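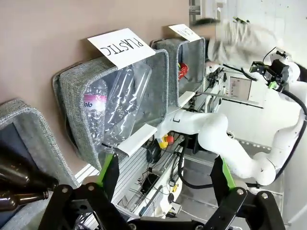 Figure 7-1. Wrist view over the bins at a two-arm station.

Section 7. When the Sorter Drops, Crushes, or Refuses a Bottle

Read this section before you call Dutedon support. They will ask whether you have read it, and they can tell.

The Stalano sorting station fails in a small number of ways, and most of them involve plastic. Glass holds its shape and cans are predictable. A plastic bottle that has been squeezed can be any shape it likes, and the gripper has to form an opinion about it in under a second. When that opinion is wrong you will see fault 21 (grip lost), fault 70 (jaw force over limit), or fault 297 (arm zones overlap).

CAUTION: Fault 297 means the two arms have asked for the same space. Do not reach in to help. Hands, sleeves, lanyards and brooms stay out of the work area until step 3 of the procedure below is complete. The arms do not know the difference between you and a bottle, and you are softer than most bottles.

7.1 Making the station safe

1. Press the red mushroom button on its yellow base, near the shelf ledge. Press it all the way down. A polite tap does nothing.

2. Wait for both arms to stop. If a gripper is holding something, it will keep holding it. This is by design, although it does look like sulking.

3. Switch off the main power at the cabinet and fit your lock. The emergency stop is for stopping. It is not a substitute for the lock, whatever the night shift says.

4. Check that no one else is working at the other arm. Two people clearing one fault from two sides is how we came to write this section.

Note: If the emergency stop button is pressed and either arm keeps moving, cut power at the cabinet at once, tag the station out of service, and call support. Do not press the button again to see if it does it twice.

7.2 Clearing a grip fault (21 or 70)

1. With the power locked off, support the bottle with one gloved hand and open the fingers with the manual release. Glass goes in the other hand's direction very quickly, so wear cut-resistant gloves and eye protection for all materials.

2. Look at the green contact pads on the inner faces of the fingers. Wipe off any syrup with a damp cloth and let the pads dry. Syrup causes more grip faults than everything else on this page put together.

3. Replace a pad if it is torn, shiny, or lifting at a corner. Replace both pads as a pair. One new pad and one old pad will squeeze unevenly and you will be back here by Thursday.

4. Check that the bolts at the finger joints are snug. Use the Sanley torque driver supplied in the kit. Do not use the large wrench, even if it is closer.

5. Move each finger gently by hand. It should travel without catching. If it catches, go to Section 9.

7.3 Clearing a zone fault (297)

1. Complete 7.1 in full. Yes, again, if you have already restarted.

2. Inspect the cables along both arms for pinching, cuts, or a loop that could snag on the other arm. Loose cable gets secured before power is restored, with the clips in the kit. Tape is not a clip.

3. Check that every bin sits square on its mount. A bin that has slipped puts the drop point in the wrong place, and the arm will follow the old drop point with great loyalty.

4. Check the signs on the bins. They need to be flat, clean and firmly fastened, because the wrist camera reads them at start-up. It can read a sign upside down. It cannot read one that has curled over.

5. Unlock the power, stand clear, and release the emergency stop. Select RECOVER on the panel and let one arm go home before you send the other. The panel allows you to send both. We have asked for this to be changed.

7.4 Test before returning to service

Run the Limsakul test cycle at slow speed with seven empty plastic bottles, at least two of them crumpled. Using only nice new bottles will give you a nice new result and tell you very little. Stay outside the marked area for the whole cycle, including the part where it looks finished and then isn't.

If the same fault returns during the test, leave the station locked off and report the fault number, which arm was moving, and what it was holding. "It did the thing again" has been received nearly 70 times and has yet to help.

Note: Write every fault 297 in the station log, including the ones that cleared on their own. Those are the ones we want to hear about.

Spare contact pads and cable clips are listed in Section 11.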